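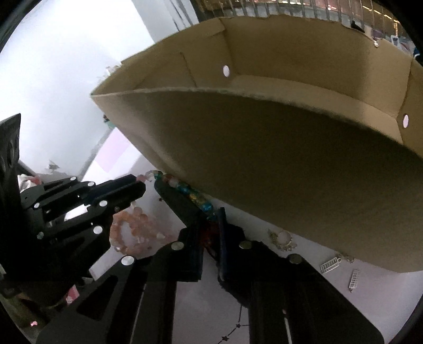 Hala El Idrissi

June 26, 2023

The rulebook is now 21 pages long. I printed it this morning to see whether it would look shorter on paper, and it took two staples.

I started it in May, when it was a single page taped to the side of the cabinet and the longest sentence on it was "Put the lids back." Then Tazi wanted a definition of a lid. I gave him one, which was my mistake, because a person who has been given one definition will want them all. Section 2 is definitions now. A "strand" is any run of beads that moves when you pull one end. A "charm" is anything with a front. A "loose item" is whatever is left over when you've used up the other two, and it's by far the largest category in this building and possibly in life.

Today was beads and charms again. Two grippers, the box, the white table with the little stars drawn on it, and a lot of small shiny things that would prefer to be on the floor. The rule (4.3) says close on the strand near an end, never in the middle. I wrote it after the business with the turquoise necklace, which I restrung myself at my kitchen table with reading glasses and a bad attitude. I then spent the first hour of this morning closing on the middle. Oston was watching and didn't say a word. He went and got the printout and put it down beside me, open to page 7.

In my defense, the middle is where your hand wants to go. When you pick up a bracelet with your fingers you don't think about ends, you just scoop. Put a gripper between you and the bracelet and suddenly you're a bear in mittens. This is the whole reason there are rules, and I know that, having typed it myself under "Purpose."

The other argument was about the box. Rule 5.1 says the container stays flat on the table for the whole run. Rule 5.4 says the container may be tilted "where access requires." I wrote both. I can even remember writing both, about a week apart, each time with the feeling of having settled something. Oston thinks 5.4 is an exception to 5.1. Tazi thinks 5.4 is a confession. We tried reading them aloud in different orders and that didn't help. I've put a note in the margin saying "tilt = log it," and everyone agreed to that since it was nearly lunch.

Lunch was the cold lentils. Too much cumin. I'm writing that down because I always forget and do it again.

In the afternoon the people from Hodent called about their checklist, which they'd like us to adopt instead of ours. Theirs has 36 items. Number one is "Confirm that the checklist is current." I asked how you would confirm that and was told there's a separate form. I was very polite. I said we'd compare the two documents, and I suppose we will, and I already know that some of theirs is better. They have a line about stopping when you lose sight of both fingertips behind something. We have nothing like it, and I had been carrying on happily behind the rim of that box for ages, closing on what I hoped was a charm. So I stole the line. It's 4.6 now. I changed "operator shall cease" to "stop."

They also have a two-person rule for pinch points, which I'd like and can't staff. We have "keep your free hand off the table." Oston says that's stronger because you can remember it. He was holding the charm tray with his free hand at the time, on the table.

I did cut something today, for once. The old 6.2 said all items must be sorted by color before a run starts. It sounds sensible until you meet a bead that is pink from one side and nearly clear from the other, and two adults spend 10 minutes turning it over under a lamp. It isn't even the point. The mess is what we want to practice on. If everything were tidy first, we'd only be getting good at tidy things, and I haven't met many of those.

So we're down one rule and up one rule, and still at 21 pages. The margin note doesn't count until I type it in.

Dindham wants the final version for the shared binder. I keep telling them there isn't a final version, there's just the one with the most staples. They've asked for it as a PDF.

Must do tomorrow: fix 5.1 and 5.4 so they're on speaking terms. Bring a better lamp. Ask Tazi what he did with my good tweezers, which come under "hand tools, personal" (section 8) and are not to be borrowed.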